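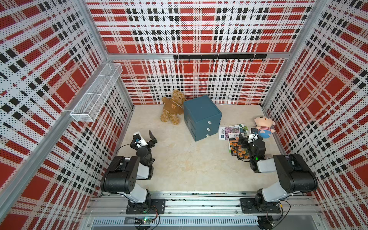

Le panneau perforé a beaucoup de partisans, et je n'en fais partie qu'à moitié. Dans les catalogues, il règle tous les problèmes de rangement d'un coup ; dans un vrai couloir ou au-dessus d'un vrai établi, il finit souvent en tableau d'affichage pour trois tournevis et une laisse de chien. J'en ai posé quatre chez moi et deux chez des amis, et j'en ai retiré un. Il faut aussi compter avec la décoration : des panneaux métalliques à carreaux rouges, blancs et noirs, avec un panier en fil blanc fixé en haut à gauche, et vide, cela a de l'allure, mais un panier vide accroché aussi haut me rappelle surtout le mien, où je ne range rien faute de pouvoir regarder dedans. Voyons donc comment en poser un qui serve.

Accueil > Maison > Rangement mural > Poser un panneau perforé

Par Lizeth Agudelo, janvier

Rechercher sur le site OK

Avant d'acheter

Sortez tout ce que vous pensez accrocher et posez-le par terre. Les vendeurs conseillent de prévoir grand « pour évoluer ». Je n'y crois pas beaucoup. Un mur à moitié nu se remplit de bricoles, et ces bricoles ne redescendent jamais. Tracez au ruban de masquage, sur le sol, la surface occupée par vos outils, ajoutez une main de marge autour, et mesurez.

Côté matière, l'isorel perforé coûte peu et gondole dans une pièce humide. Le métal tient mieux, mais vérifiez l'écart entre les trous : les crochets d'une marque vont rarement sur le panneau d'une autre, quoi qu'en dise l'étiquette « universel ». J'ai un sachet entier de crochets Zustness qui ne rentrent dans rien.

Le matériel

Un panneau, quatre tasseaux, des chevilles adaptées à votre mur, des vis, un niveau, une perceuse. Le kit de fixation Durnell fourni avec mon dernier panneau contenait des chevilles que je n'accrocherais pas à une boîte à chaussures. Je les ai remplacées tout de suite.

La pose

1. Repérez les montants si la cloison est en plaques de plâtre. Le détecteur électronique aide un peu ; le mien sonne aussi devant les tuyaux. Je confirme toujours avec une petite pointe, à un endroit que le panneau cachera.

2. Choisissez la hauteur. Les notices proposent souvent de centrer le panneau à 125 cm du sol. C'est trop bas derrière un établi, où le bas disparaît derrière les boîtes. Tenez-vous devant, bras levé sans forcer : la rangée du haut ne doit pas dépasser votre main.

3. Fixez les tasseaux à l'horizontale, un tous les 62 cm au maximum. Ils décollent le panneau du mur et laissent passer la queue des crochets. Sans cet espace, rien ne s'enclenche.

4. Vissez d'abord les deux coins du haut, sans serrer. Contrôlez le niveau, puis posez les vis du bas et serrez le tout.

5. Chargez le bas en premier et attendez le lendemain avant d'ajouter la perceuse ou la masse. Si une vis a bougé, c'est la cheville qu'il faut changer. La resserrer ne donne rien.

Les accessoires

La barre à crochets est le seul que je rachèterais les yeux fermés. Les bacs en plastique cassent à la patte, les porte-rouleaux sont trop larges ou trop étroits, et l'étagère Ruangrit penche vers l'avant dès qu'on y met un pot de vis de 700 g. Mon voisin Hussam Geagea m'assure que la sienne reste droite. Il n'y range que des crayons.

Quant aux silhouettes d'outils dessinées au feutre, j'ai essayé. Au premier changement de pince, le dessin était faux. Si vous y tenez, prenez du ruban adhésif, il s'enlève.

Prévoyez une heure et demie pour un panneau seul, le double si le mur est ancien et que le plâtre s'effrite sous la mèche.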